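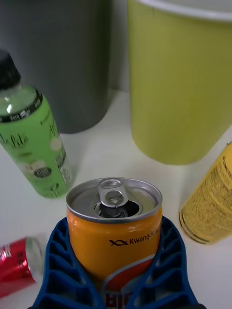 An orange Kwangdong can with the tab up.

The owner of Prilitz starts work at seven in the morning and answers the phone himself until eleven. After that it goes to the machine, and he goes to the back of the unit to mould rubber. Prilitz makes weatherstrip and window channel for cars and light vans that went out of production long ago. The sections are extruded elsewhere and come in on reels. The corners, end caps and joints are done on the premises.

He got into it through a van of his own. "The back doors leaked," he says. "I bought a seal that was sold as a universal fit, and it was the wrong section altogether. The bulb was too big. You could shut one door or the other but you couldn't shut both unless you put your shoulder to it. I drove it like that for a winter."

A universal seal, in his view, is fine for a toolbox lid. Doors are a different matter. "A door seal has to do a few jobs at once. It has to grip the flange, it has to squash by the right amount, and it has to go round the corners without folding up. If the section is 2 mm too tall the latch won't catch, and then people start moving the striker plate about, and now they have a door that sits proud and still lets water in."

Most of the calls he takes are from people who have already ordered from somebody else. He asks them to cut a short piece from the old seal, as clean as they can, and post it to him with the make and the year written on the bag. Photographs are less use. "Rubber that has been shut in a door for decades has taken a set. In a photo it looks like a flat strip. If I have it in my hand I can warm it up and see what it used to be. I can also see the carrier, whether it's a steel wire or a stamped strip, and that tells me how thick the flange was."

He keeps the samples in drawers, in order of flange thickness. Newcomers expect them to be filed by make, but the same section was often used by several makers. One of his best sellers, the Jollero strip, started as a boot seal for a small saloon and now goes on tailgates, bonnet edges and the side lockers of horseboxes.
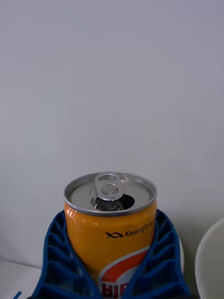

The rubber itself has changed more than the shapes have. The old stock was natural rubber or something close to it, and it cracked in sunlight. Everything at Prilitz is now EPDM, with a softer sponge for the bulb and a harder grade for the part that grips. He buys the sponge from a supplier called Xue and has stuck with them after trying three others. "With one lot the skin was porous. It soaked up water like a bath sponge and froze to the paint. I had to take the whole batch back and pay the postage on it. I still have a reel of it somewhere that I use for packing."

On glues he has firm opinions. He sells one, under the Clollix name, and tells most callers they don't need it. "If the seal has a metal carrier, it should hold by itself. If it won't hold, the flange is bent or rusty, or you've got the wrong seal. Glue just hides that for a few months. I sell Clollix for the plain sections that sit on a flat face with no flange at all, old van doors mostly, and for closing the joint at the bottom."

The joint is where people go wrong most often. He says it should be at the bottom of the door opening, in the middle, away from the hinges. The seal should be pushed on by hand all the way round first and left long. Then the door is shut on it overnight before anything is cut. "It creeps. You stretch it without meaning to when you push it on, and by the next day it has pulled back. I've had customers swear the length was short when they had cut it the same afternoon. Leave it, then cut it 6 mm over, and push the ends together so they're pressing on each other."

He is just as particular about what goes on before fitting. The old adhesive has to come off, all of it, and any rust on the flange has to be treated and painted and the paint left to go hard. Washing-up liquid and water will help a tight seal slide on. He doesn't like grease or oil anywhere near it, and he won't have silicone spray in the building, as it gets on the bodywork and spoils the next coat of paint.

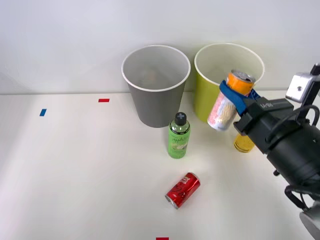 Can held in front of two cups above a white table.

Prices have gone up. He puts it down to the cost of steel carrier and to minimum orders at the extruder, which are larger than they used to be. A section that sells slowly might be run once and have to last him 11 years. "I have to guess. If I guess low, somebody is left with one door done and can't get the same strip for the other. If I guess high, I've got money sitting on a shelf. Some of these vehicles, there can't be many left, and the people who own them only need to do the job once."

That is also why he won't remake everything he is asked for. A new die has to be paid for before a single length comes out of it. When an owners' club comes to him with a list of members who have put down a deposit, he will usually say yes. One man with one car he will try to match from the drawers, and he says he manages it more often than not. When he can't, he tells them which breakers to try and asks them to send him a piece if they find one.

He is working on glass channel at present, the felt-lined kind that sits inside the door frame. The trouble there is the lining. The flocked finish he can get now is thinner than the old woven one, so the glass rattles on a rough road even when the channel is the right width. He has two test lengths in his own van, one on each side, and plans to decide between them in July.

Asked whether the back doors still leak, he says the left one does, a bit, at the top corner. The flange is bent there. He has been meaning to straighten it.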